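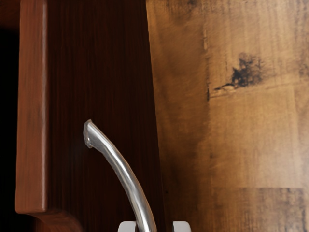

13/05/2019

Up at ten to five because the Pusis was due at the pilot station on the morning tide, and of course she wasn't there. She'd slowed down in the night to save fuel and her message saying so went to the old office address, the one we've been asking everybody to stop using since the move. So I sat in the car at the end of the quay at Stikatach with a flask and a cheese roll, watching a very flat grey sea with nothing on it, and felt like a proper shipping agent.

She came in on the afternoon water instead. Nice-looking little coaster, green hull, quite rusty round the anchors but tidy on deck, and the gangway was down before I'd found my hard hat. She's got 2,000 tonnes of feed barley for the mill and I've been dreading her for a fortnight, mostly on account of the paperwork. This is the first call I've handled from start to finish on my own and I'd made myself a list. It ran to both sides of the paper, plus an arrow.

The captain was lovely about it all. He'd laid everything out on the mess table in the order I needed it, crew list on top, and he made me a coffee so strong that I could feel it in my ears. I got the whole lot stamped and signed and only had to go back once (I'd left the garbage declaration in the printer). He wanted fresh bread, 33 litres of milk and a decent phone signal. I could do the first two.

Then the trouble started, which was the draught. The berth at Stikatach is supposed to be good for her at all states of the tide, and it probably was before the winter, but there's a bank building up under the outer end that the dredger hasn't got to yet. The harbour office said she'd sit on soft mud at low water and come to no harm. The captain said, very politely, that his charter says always afloat and he'd like that in writing please. I rang the harbour office. They rang me. I rang Mengal, who've chartered her, and got put through to three different departments, one of which does lorries. 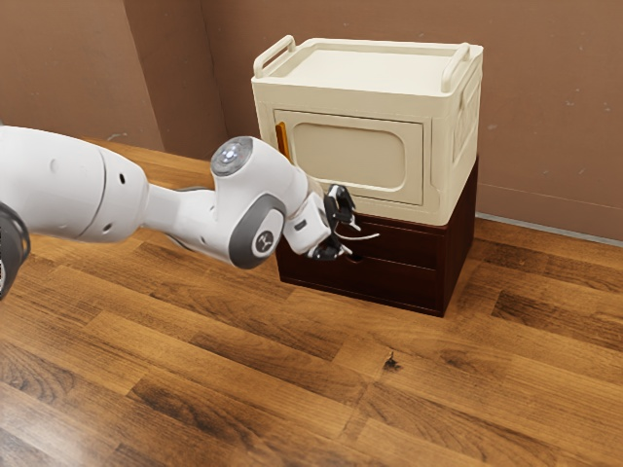 In the end we shifted her 100 metres up the quay, which sounds like nothing at all, doesn't it? But it meant getting the linesmen back out, and they'd gone home for their tea, and the crane had to be walked along after her, and there was a stack of somebody else's steel pipe in the way. All told it cost us the evening shift. The stevedores stood about in a row looking at me as though I'd personally put the mud there.

I must write down what I learned, because I'll forget it by next week. The notice of readiness counts from when it's properly tendered, and I'd written the time she passed the breakwater. Wrong! The older hand in the office spotted it straight away and was decent enough not to laugh. I changed it and got the captain to initial the change before anything went to Mengal. If that had gone out wrong the laytime would have been a mess from the first line, and there'd have been emails about it until Christmas. So, new rule: time tendered, time accepted, both written in my book while I'm still standing on the ship.

Also must remember that the shift along the quay goes in the statement of facts as its own entry, with who asked for it. I've put "at the request of the Master, berth depth". I hope that's right. I went round and round on the wording and at one point had a version that was half a page long and sounded like a solicitor's letter. Short is better, I think.

They did get one hatch open before dark, just for the sampling. Barley has such a good smell, like the bottom of a cereal box. The surveyor took his little bags from each corner and sealed them, and I held the torch. There was one damp-looking patch near the coaming that he poked at for ages without saying anything. He's coming back first thing to look at it in daylight and I've decided I'm not going to lie awake over it. The ventilation log looked fine to me, though what do I know, I've only read two of them.

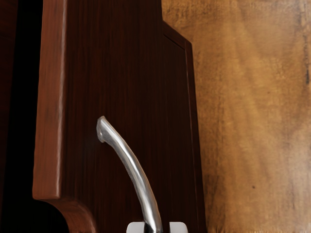 *Dark reddish-brown wood, with a scrolled bracket low on the left.*

Got home at gone nine and ate standing up. I did ring round about the next one before I took my boots off, and the Skundomau is still showing for the end of May, loading scrap. Everyone in the office goes a bit quiet when she's mentioned. Apparently she's old and slow and her hatch covers stick, and last time she sat alongside for days waiting for a part for one of them. I might ask if I can have her anyway. I liked today, even the shouting-down-the-phone bits, and it beats doing the disbursement accounts for ships other people have met.

Tomorrow: surveyor at seven, stevedores at half past, bread and milk to the gangway (check the chandler has the new berth, or he'll drive straight past her). Ask about the dredger again. Ask Mengal for one phone number and one person on the end of it. Order more of the blue forms. Find my other glove, I think it's in the mess room on the Pusis next to the sugar.

Alarm set for half five. Practically a lie-in.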